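Harms, ou la sculpture par communiqué

À quoi reconnaît-on un sculpteur important ? À en croire le dossier de presse de la galerie Haberkorn, à la longueur de ses silences. Bernd Harms n'a rien montré pendant neuf ans, et l'on nous prie d'y voir une maturation. Le résultat s'appelle Juvard : quatre blocs de chêne évidés, posés à même le béton, que l'on contourne en attendant qu'il se passe quelque chose.

Harms a pourtant été un artiste passionnant. Ses premières pièces, cintrées à la vapeur dans l'atelier de Wirkier, tenaient debout par miracle et faisaient un peu peur. Juvard ne fait peur à personne. Les arêtes sont adoucies, l'huile bien passée — on pense à un hall de banque.

Nizar Khoury, commissaire de l'exposition, parle d'une « écoute de la fibre ». Je lui ai demandé ce que la fibre avait dit. Il a souri et m'a renvoyé au catalogue, 500 pages dont deux consacrées à la fabrication, les seules qui m'aient appris quelque chose : Harms ne taille plus lui-même depuis Salinness, sa grande commande portuaire. Pourquoi pas, d'autres délèguent très bien. Mais alors, qui écoute ?

Reste le plus petit bloc, au fond, à peine dégrossi, où l'outil a dérapé. J'y suis retourné en fin d'après-midi. L'exposition ferme en septembre.

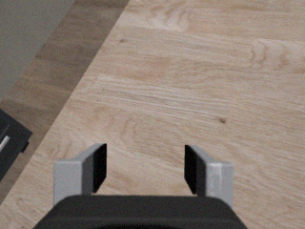

Veinage d'un bois clair, rendu de synthèse.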